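Jarndale gripper, home build, part 6. Jaw linkage went back together Saturday. Servo travel is now limited to 90 degrees. It used to drive past the stop and stall.

Fingertips close parallel to 18 mm, then the left one leads slightly. Suspect the pivot bore.

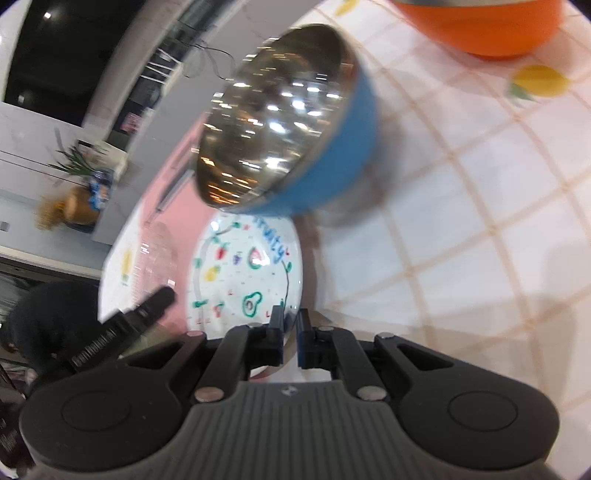

Dougal Pollock suggested reaming both bores in one setup. Trying that next. Current draw at full squeeze is some 315 mA, fine for the supply.

Cycle test to 1,000 after that. Log goes on the Wikik page.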